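Keeping the White Ware White: A Conversation with the Lamstead Collection

17 Oct 2022

The Lamstead Collection holds 116 pieces of plain domestic and industrial ware, nearly all of it white. The greater part came from the former Narnura works, with a smaller group acquired through the Kauppinen bequest. This October the collection is preparing 38 of its pieces for display at the Ratetti Gallery, and its head of collections care agreed to speak with us about the handling and inspection of objects that many visitors pass by in a few seconds.

The head of collections care has worked with the material for most of a career and does not regard it as simple. "People assume that a plain white surface has little to tell us," the curator said. "A decorated piece will hide a scratch in its pattern. A white piece has nowhere to put it, so every mark becomes a question that we are obliged to answer."

Inspection begins with light. Each object is examined first under a strong lamp and then again with the lamp lowered or moved to one side. The curator considers the second stage the more useful one, and new staff are asked to spend more time on it than they expect to.

"Strong light flattens everything," the curator explained. "The form looks perfect and you learn very little. It is in the gray areas, where the shadow falls, that the small specks begin to show."

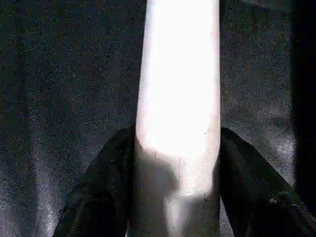
Tall, narrow forms receive particular attention. They are held at the sides, with even pressure, and are never lifted by the upper edge. The collection's written procedure, revised last year, gives two full pages to the subject – more than it gives to packing and transport combined.

Asked whether dark specks are always treated as damage, the curator was careful. "We record them before we form an opinion. A speck may be dirt, or it may have been in the surface since the day the piece was made. If you reach for a cloth first, you have lost the chance to know." Cleaning is approved only after the record has been checked by a second member of staff, and a soft dry brush is the usual first step.

Of the pieces intended for the Ratetti Gallery, 35 have now completed inspection. The remaining three require further study and may be replaced by others from the store.

The display itself will be modest. Labels will be short, and the cases will be lit from one side at a lower level than the gallery normally uses. The curator argued for this arrangement at some length – the gallery had first proposed bright overhead lighting throughout.

"I would like visitors to see what we see at the bench," the curator said. "They should be able to find the marks for themselves."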